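December, bench 2. Vuline tabletop arm kit, evaluation unit, continued.

Picked up at 9:15 where the last entry stops. Firmware as shipped, no changes to the gripper firmware either. Vendor's calibration routine run twice. First pass failed at the wrist joint with the same timeout as before; second pass went through after reseating the connector at the base. Logged as open item 4. Wolleler support wants the serial log, still to be exported.

Cable routing: the loops over the upper arm are long enough for full wrist travel but they swing when the shoulder reverses. The kit comes with clips for the lower section only. If we keep the unit, order the Assefa sleeve or print something.

Pick test, mixed items, default grasp planner. 28 attempts before lunch, gripper force at the factory setting. Hard items with a clear edge went well. Soft toys were picked every time, though the fabric tag on the peach got pinched along with the body twice and the release was late both times. The plate is the weak point. The planner goes for the raised rim from directly above, closes on it, and the plate rotates out during the lift. Tilting the approach by hand in the teach panel fixes this, but the tilt isn't saved with the grasp, only with the whole program. The manual says otherwise (section on grasp presets). Ask.

Snack bag: planner picks the crimped end when the bag lies diagonal to the base, the middle when it lies square. Middle grasps slip. No setting found for preferring one over the other.
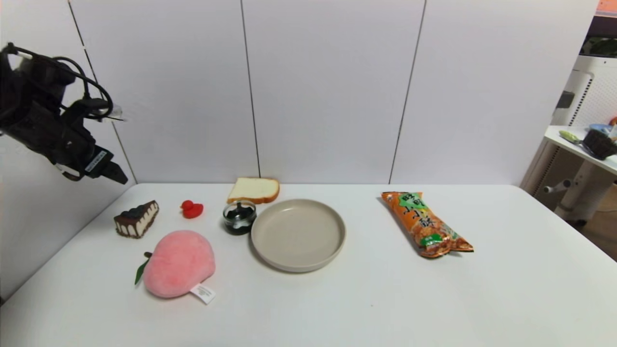 White top against white wall is hard on the depth estimate, and the plate has the least contrast of anything in the set. Before blaming the planner for all of it, repeat the plate runs on the gray mat with the same poses. Keep the duck next to the cake slice for those runs, as the spacing between them is a useful check on finger clearance.

Cycle time not measured properly yet. The panel reports its own figure but it leaves out the planning step, so use the external timer.

Price: the Grorwood quote covers arm, gripper and one year of support. Spare fingers are extra, and the quote is valid for 90 days. Trial license for the planner runs out before that, so the mat runs come first.

To do: export serial log, plate on mat, bag at four angles, question to Vuline on presets.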